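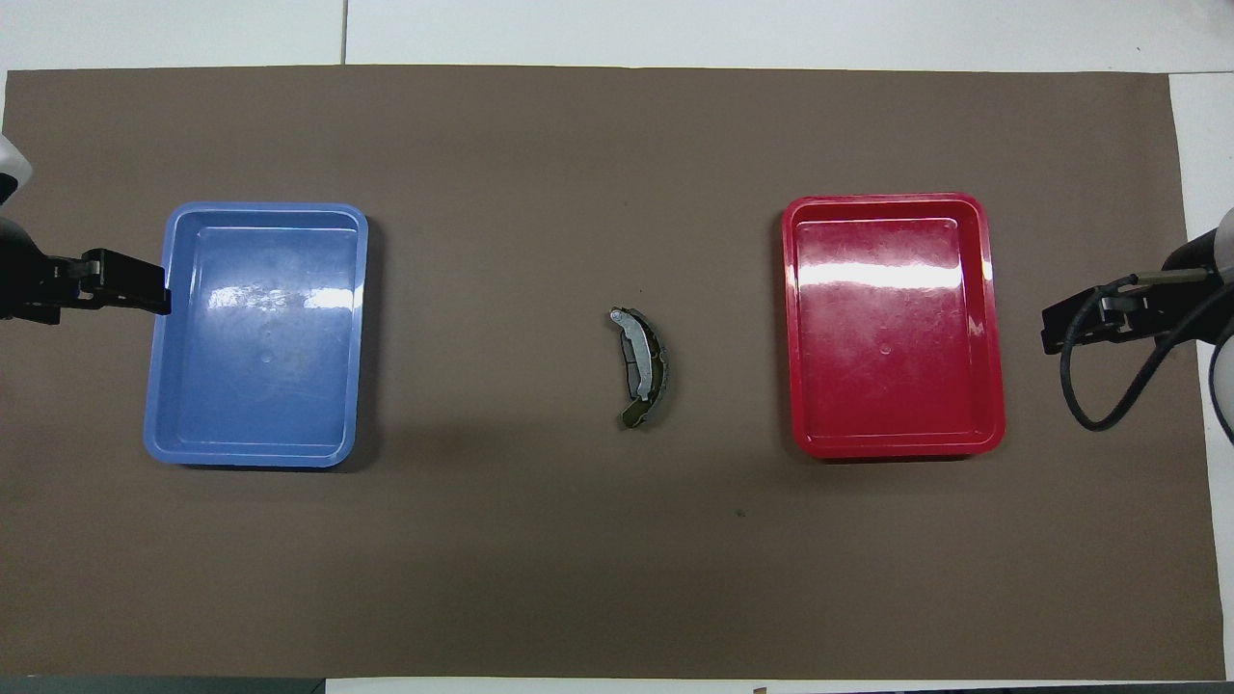

Progress report to Helmont: brake shoe sorting by teleoperation
Prepared by Haziq Sinaga, Umico

Status
Work package 2 is on schedule. The two-arm cell is in use and the task is fixed: one drum brake shoe starts between the blue and red trays, and the operator guides an arm to place it in the tray named in the prompt.

Recording
We have kept 100 demonstrations out of 113 recorded. Of the rejected runs, nine had dropped parts and four had gaps in the joint log. The median run lasts 17 seconds. Start angle of the shoe is varied between runs.

Open points
Grasps on the metal web are reliable. Grasps across the friction lining slip when the fingers close at an angle, and operators have been told to square up first. Glare in the trays is still visible to the overhead camera. A diffuser has been ordered from Galtton.

Next period
Record 20 handover runs, left arm to right. Train the first policy in June. No change to the budget is requested.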